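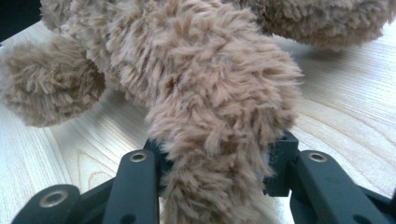

Progress report: advertising operations migration and regional sales restructure
Prepared by Aileen Catacutan, Commercial Operations, Vosetti
For the Executive Sponsor, Commercial Programme
Reporting period: to end of February

Status

Overall status is amber. The order management migration is on schedule. The regional sales restructure is on schedule in the eastern markets and behind in the west. Measurement and attribution is behind and is the reason for the amber rating. Spending is within the approved envelope and no additional money is requested in this report.

Background

The programme was approved to replace the order management system used by the brand advertising team, to move the sales organisation from a product-based structure to an account-based structure, and to provide advertisers with a single campaign report covering video, display and creator placements. The three pieces of work were funded together on the basis that the new structure can't be operated on the old system. An account lead needs to see every booking for a client in one place, and the old system keeps video and display in separate ledgers.

Scope has not changed since the last report. The self-serve advertising product remains outside the programme, although it shares the rate card service and is mentioned below where the two touch.

Order management migration

The new system, supplied by Jadico, has been live for display bookings since the start of the period. Video bookings were moved across in the second half. Creator placements are still booked in the old system and will stay there until the approval workflow has been rebuilt.

Historical bookings were loaded in two passes. The first pass covered all open campaigns and was reconciled line by line against the finance ledger. The second covered closed campaigns, which are needed for renewal discussions and year-on-year reporting. Differences in the second pass were mostly rounding on bookings made in a foreign currency, where the old system stored the converted value and discarded the rate. Finance has agreed to accept the converted value as the record for closed campaigns. Open campaigns carry both the original currency and the rate.

One defect affected clients. Where a booking was amended on the same day it was approved, the system issued the confirmation for the original booking and held the amended one in a queue. Thirteen confirmations went out with the wrong flight dates. All were reissued, and no campaign ran on the wrong dates. Jadico supplied a fix, which was tested over a weekend and released on the Monday. The queue is now checked each morning at 9 a.m. by the trafficking desk and this check will continue until the end of next quarter.

User access was reviewed as part of cutover. Several shared logins carried over from the old system were closed. Staff in the agency team who had relied on a shared login to cover each other's leave now use the delegation feature. There was some resistance to this at first, mainly over the extra step needed to set a delegate, and the training notes have been rewritten to put delegation at the front.

The old system remains available in read-only form for display and video. The decommissioning date depends on creator placements and will be set in the next report.

Regional sales restructure

The account-based structure is in place in the eastern markets. Each account lead now holds the full relationship with a client, supported by a shared pool of product specialists. The specialist pool has a single manager and takes requests through a common queue. Before the change, clients buying more than one format dealt with a different seller for each, and proposals were frequently priced on different versions of the rate card.

Seventy per cent of named accounts across the business have now been assigned to an account lead. The remainder are nearly all in the western markets, where the handover has been slowed by two vacant lead positions. Both positions have been advertised and one is at final interview. Until they are filled, the western accounts are being covered by the existing product sellers under the old arrangement, with a weekly coordination call. This works for renewals. It is less satisfactory for new briefs, where response times are longer than in the east.

The assignment rules caused more debate than expected. The original rule gave an account to the seller with the highest billed revenue over the previous year. In practice this favoured video sellers, since video carries a higher unit price, and it moved some long-standing display clients to people they had never met. The rule was amended so that tenure on the account is considered where billed revenue is close. Accounts already assigned under the first rule were not reopened unless the client asked.

Commission arrangements were the other point of difficulty. Sellers moving into the specialist pool no longer carry an individual revenue target, and their variable pay is now tied to the pool result. A transition guarantee applies for the first two quarters. Human Resources has issued revised letters to everyone affected and all letters in the eastern markets have been signed and returned. Letters for the western markets will be issued with the account assignments.

Measurement and attribution

This workstream is behind plan. The single campaign report was due for release to a first group of advertisers during the period. It has been released internally only.

The delay has two causes. The first is the identifier used to remove duplicate viewers across formats. Video and display record viewers at device level, while creator placements record at account level. The matching method proposed by Koivisto, the measurement contractor, performs well where a viewer is signed in and poorly where they are not. Reach figures for campaigns with a high signed-out audience were overstated in testing, and the sales team could not have defended them to an agency planner. Koivisto has proposed a revised model, and a comparison against a held-out panel is underway.

The second cause is view definition. Display uses a viewable impression, video uses a minimum watch time, and creator placements have historically reported any start. Adding these together produces a total that means very little. The working group has agreed that the report will show each format on its own definition, with a common viewable measure beneath it. Creator placement figures will fall when restated on the common measure, and clients will need to be told in advance. A briefing note for account leads has been drafted and is with Legal.

The internal version of the report has been useful in the meantime. Account leads in the east are using it for mid-campaign reviews, and several formatting faults have been found and fixed. The most common complaint concerns the export, which splits long campaign names across columns and has to be tidied by hand before it goes into a presentation. A correction is in the next build.

Brand safety and creative approval

The creative approval workflow has been specified but not built. The present process relies on email between the seller, the creator partnerships team and the reviewer, and there is no reliable record of which version of a creative was approved. The new workflow will attach each approval to a file version and prevent a booking from going live without one.

Category exclusions have been loaded into the new system for display and video. An advertiser's exclusions now apply to all its bookings by default - previously they had to be entered on each one. A check of existing clients found exclusion lists that were out of date or duplicated, and account leads have been asked to confirm current lists at their next client meeting.

Partner and agency communication

Agency trading desks were notified of the change in booking confirmations before display cutover and again before video. Bivateo, which books on behalf of a large group of smaller advertisers, asked for a file-based feed in place of individual confirmations. The feed was outside the original specification but took little effort to provide and is now in use. Other agencies have been told it is available on request.

Feedback on the account-based structure has been favourable in the east. Agencies have commented mainly on having one contact for pricing. The main criticism is that product specialists are harder to reach directly than before. The pool manager has published contact hours and a named backup for each format.

Budget

Licence and implementation costs are tracking to plan. Contractor costs for measurement are running ahead of plan because of the additional modelling work, and this has been covered from the contingency line. Salary costs in the west are under plan while positions are vacant. That underspend is a matter of timing and should not be treated as a saving.

Risks and issues

Measurement model. If the revised model does not perform acceptably for signed-out viewers, the external release will have to go ahead without a combined reach figure. Account leads would still have delivery and viewability by format. A decision will be needed from the sponsor once the panel comparison is complete.

Western vacancies. If neither position is filled in the coming period, a temporary lead will be seconded from the east. This has been discussed with the eastern sales director and agreed in principle.

Rate card service. The self-serve team plans to change the service during the coming period. The order management system reads from the same source, and an untested change could cause pricing errors on live bookings. A joint test window has been requested and has not yet been confirmed.

Work planned for the next period

Build and test the creative approval workflow. Move creator placements to the new system once the workflow passes acceptance. Complete the panel comparison and bring a recommendation on combined reach to the sponsor. Fill the western lead positions and issue account assignments and commission letters. Confirm the test window with the self-serve team.

Decisions requested

The sponsor is asked to note the amber status, to approve the revised release plan for the single campaign report, and to approve the use of contingency for the additional modelling work already described.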